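Paratdale Local Forum > Council and Elections > Ward boundary proposal, Fimutgate

a_amundsen
The draft moves 300 electors from Fimutgate into Plurnness. The report says this brings both wards within 5 per cent of the average electorate. It gives no projected figures for new housing. Has anyone found the annex?

Blomqvist
Annex B, after the maps. The projection only counts sites with full planning permission. Anything at outline stage is left out, so the old dairy site scores zero.

sihanx
Leaving out outline sites is defensible. Half of them never get built. If you include them you are drawing wards for houses that may not exist.

Blomqvist
Half is a guess. The dairy site has 152 homes and the access road is already in. It should be in the projection.

sihanx
Then say that in a response, with the planning reference. An officer can act on that. They can't act on "should be in".

Wichai S
Separate point. Fimutgate keeps 2 councillors under the draft and Plurnness stays at one. After the transfer the number of electors per councillor is closer than it is now, so I don't see the case for throwing the whole thing out. The line itself is the weak part. It cuts across Mill Lane and puts the two sides of the same street in different wards.

a_amundsen
Agreed on Mill Lane. I'd still want the projection redone first. If the dairy homes go in, the transfer may need to be bigger and the line moves anyway.

R. Boström
Wrong order, in my view. Community ties and electoral equality are both criteria, and a line down the back fences would meet the first without changing the second by more than a handful of electors. The polling station is a separate decision and can wait until the wards are settled. Responses close at noon on the last day of August.

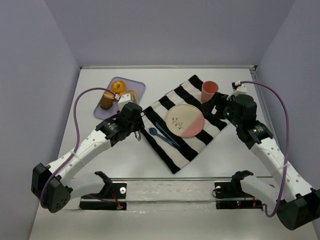 Samran R
The draft line is straight for most of its length, which looks tidy on a map and ignores where people live. Fimutgate would keep the bulk of the area and Plurnness would take the lower right. It's the same arrangement as that plate on the striped cloth – mostly cream, with a salmon-pink section at the lower right and a straight diagonal between the two. Fine for a plate. For a ward I would follow the back fences as Boström suggests, and I'll be putting that in my response along with the dairy site reference if Blomqvist can post it.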